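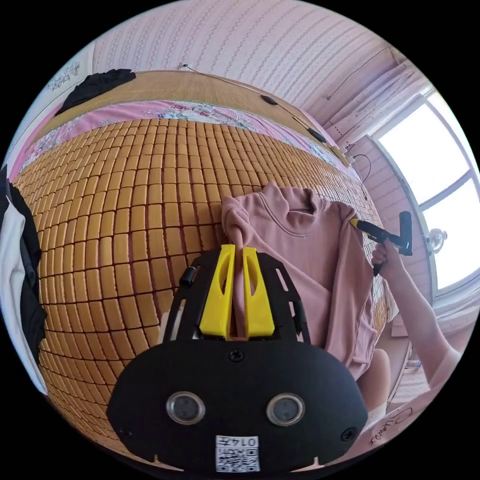
4. Why people keep handwritten recipes

4.1 The recipe as a family paper

When we first set out to ask people about the recipes they keep at home, we expected to hear mostly about cooking. What we heard about, at least for the first half hour of nearly every visit, was handwriting. People would fetch the tin or the folder and turn the cards over one by one, and before anyone had said a word about flour or oven heat we would be told whose loops these were, and who had pressed so hard with the pen that the words came through on the back. It was a lovely way to spend an afternoon, and it changed the order of our questions for the rest of the study.

The 200 households who took part lived in and around Fadwood, and between them they let us copy 1,902 recipes. A good many of these had not been cooked for years. One woman kept five versions of the same ginger loaf, all in her aunt's writing and all slightly at odds over the treacle, and could not bring herself to part with any of them. She made the loaf from a packet. We mention this fondly, and also as a warning to anyone tempted to read a recipe collection as a record of what a family eats.

Pomare, in his earlier study of the Mellonel parish cookbooks, drew a line between recipes kept for use and recipes kept for company, and we have found his terms a great help. The line is blurrier in private homes than in printed books, however. A card may sit untouched from one year to the next and then come out every November for the Christmas pudding, splashed afresh each time. Is it kept for use? We went back and forth over cases like this for longer than we care to admit, and in the end we let the households decide for themselves, noting their own words next to each card.

4.2 Missing steps

Almost all the older cards leave things out. Some give only a list of amounts and a single word, such as "bake". The McPhee family's shortbread has no method at all, and when we asked the eldest daughter how she had learned it, she said she had stood beside her mother on a Sunday and been told off until it was right. Keith Pomare has suggested to us in conversation that such gaps show how much the writer trusted the reader, and we are inclined to agree, though a few of our households put it down to plain hurry.

Younger cooks had often filled in the gaps – in pencil, usually, and rather shyly, keeping well clear of the original ink. In the Firetti folder these additions run down the margins in three different hands, with a small quarrel about nutmeg that was still going on when we visited. We return to margin notes in Section 5.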